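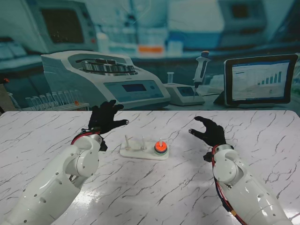 Torre de Lolano. Naranja arriba de la pila, poste derecho.

Materiales > Juegos de lógica > Torre de discos > LEEME

Buscar en el repositorio... Ir

# torre-discos-lolano

Posiciones anotadas del rompecabezas de postes (torre de Hanoi de toda la vida). Abril de 2018. Borrador, faltan cosas.

## Qué hay

- partidas.csv - una fila por posición, 413 filas
- discos.csv - color y orden de tamaño
- reglas.txt - las de siempre, más las nuestras
- erratas.txt - mirarlo ANTES de usar nada

Total, cuatro ficheros. Separador punto y coma, UTF-8, sin comillas. Las filas salen de 103 partidas, de las que 14 están marcadas como incompletas. No las borréis, van con incompleta=1 y ya.

## El juego

Base blanca plana, tres postes blancos en fila. Discos de color con agujero en el centro. Los postes se llaman I, C y D: izquierdo, central, derecho, siempre con la fila vista de frente. Si alguien gira la base, se anota como si no la hubiera girado (ver erratas, pasó en Cloutier y costó una tarde arreglarlo).

Reglas: un disco cada vez, solo el de arriba, nunca uno grande encima de uno más pequeño. Con tres discos, mínimo siete movimientos. Las partidas largas no son errores, es gente pensando.

## Discos

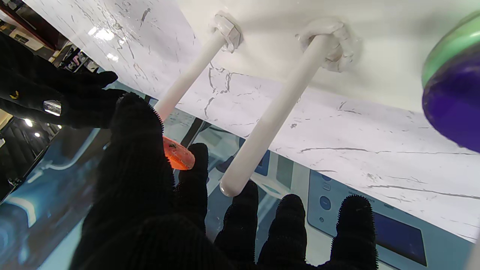 Fatos Nikolovski
Anotación y fichas de material

El naranja es translúcido y se coge por el canto. En discos.csv va como N y es siempre el 1, el más pequeño. Azul = A, 2. Verde = V, 3. El verde es un verde menta pálido, en las hojas viejas aparece como "agua" o "menta" - es el mismo, ya unificado (creo que todos, avisad si queda alguno).

No se anota con qué mano se coge ni cuánto se tarda. Lo pidieron desde Grernmont, queda para septiembre.

Disco en el aire: NO es una posición. Se espera a que esté apoyado y se apunta entonces. Si se suelta fuera de la base, campo nota = "fuera" y la posición anterior se repite. Dos discos movidos a la vez, campo nota = "doble" y se decide despues.

## Cómo se lee una fila 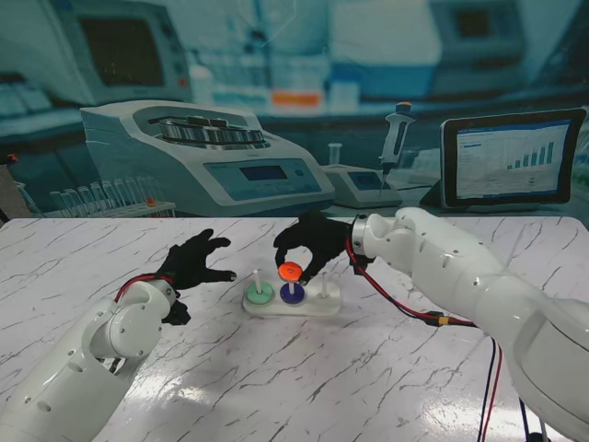
Por Laurier Lemieux, revisión de partidas

Verde en I, azul en C, el naranja sujeto justo encima del azul. D vacío. Ya apoyado el naranja, se escribe:

V:I;A:C;N:C

Siempre en ese orden, de grande a pequeño, da igual quién esté encima de quién. La altura no hace falta, sale sola de los tamaños. Un poste vacío tampoco se escribe. Hubo una versión con "D:-" y daba problemas al importar, fuera.

Con la pila entera en D:

V:D;A:D;N:D

Comprobar a mano que entre una fila y la siguiente solo cambia una letra. Si cambian dos, o falta una fila o alguien se saltó la regla. El script de Kover lo detecta pero no distingue los dos casos, asi que toca mirar la nota.

## Pendiente

- pasar las notas de Ravinder Cormier, están en papel
- decidir si la partida abandonada cuenta como incompleta o como otra cosa
- colores en inglés en una columna aparte?
- ejemplos con cuatro discos, de momento ninguno

## Uso

Libre para clase y para pruebas. Si se publica algo, citar "Torre de discos, Lolano" y mandar copia. Cambios en el csv por parche, no reenviar el fichero entero con otro nombre - ya tenemos tres "partidas_final".

Contacto: Fatos Nikolovski, Lolano | © 2018 Lolano | Volver arriba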